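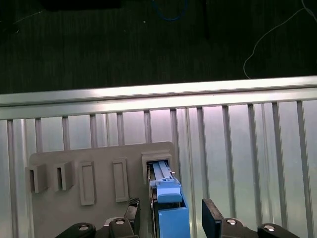
Wrist camera view of the fixture board, with the blue part at the right-hand holder of the upper row.

Home | Method | Results | FAQ | Downloads | Contact

Frequently asked questions: Stillow insertion policy

6 min read

What is Stillow?

Stillow is a method for learning contact-rich insertion from demonstrations. The policy takes wrist camera images and the measured tool pose and outputs short sequences of relative motions. It does not use a CAD model of the part or the holder.

How large is the training set?

The release contains 3200 demonstrations. After filtering, 2628 were used for training. Rejected demonstrations either lacked a complete pose log or had a gap in the image stream. The rejected files are included in the download under a separate index.

Why is the action relative to the tool?

An earlier version, Cillik, predicted targets in the robot base frame. It had to be retrained whenever the board was remounted. Relative actions removed that step, at the cost of slower long moves. Long moves are now handled by an ordinary motion planner and the policy takes over near the board.

Does the policy know which holder to aim for?

Yes. The target is given as an index into the board layout. The index is embedded and added to the image features. We tried giving a cropped picture of the target holder instead. Results were similar on layouts seen in training and worse on new ones, so the crop was dropped. 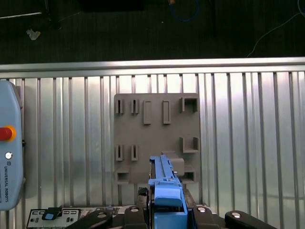 Nitine Group | Contact Manipulation | Department of Mechanical Engineering

Which robot does the code support?

The driver in the repository talks to a Universal Robots controller. Everything above the driver works with poses and gripper commands only. To port it, replace the driver and redo the hand-eye calibration.

How do you deal with reflections from the ribbed panel?

Exposure is fixed at the start of a session. During training, brightness and contrast are varied at random, and bright patches are pasted over parts of each image. Without the patches, the policy tended to drift sideways when a strong highlight lay next to the target holder. We did not test polarizing filters.

Is force sensing required?

No. The controller has a force limit that stops the arm, but force readings are not an input to the network. A variant with force input is in the Cârstea branch. It is not maintained.

How was the method evaluated?

The evaluation has 974 trials over 4 board layouts. None of the layouts appears in the training set. A trial counts as a success if the part reaches the target depth within the time limit and the force limit is not triggered. Retries within a trial are allowed and are logged separately. Per-layout tables are on the Results page.

What are the common failures?

Most are angular errors at first contact. The tip enters the opening at a tilt, jams, and the arm stops on the force limit. A smaller group comes from the part slipping in the fingers during the approach. The policy has no explicit estimate of the grasp, so it corrects for slip only when the shift is visible from the wrist.

Can I use a different part?

Yes, with new demonstrations. We have not measured transfer to parts with a different cross section. Fine-tuning scripts are in the repository, and the image normalization values must be recomputed first.

Where do I report a problem?

Open an issue and attach the session log. Questions about the data format go to Sorcha Ní Mhurchú. The next data release is planned for March and will use the same index format.

Last updated 5 January 2024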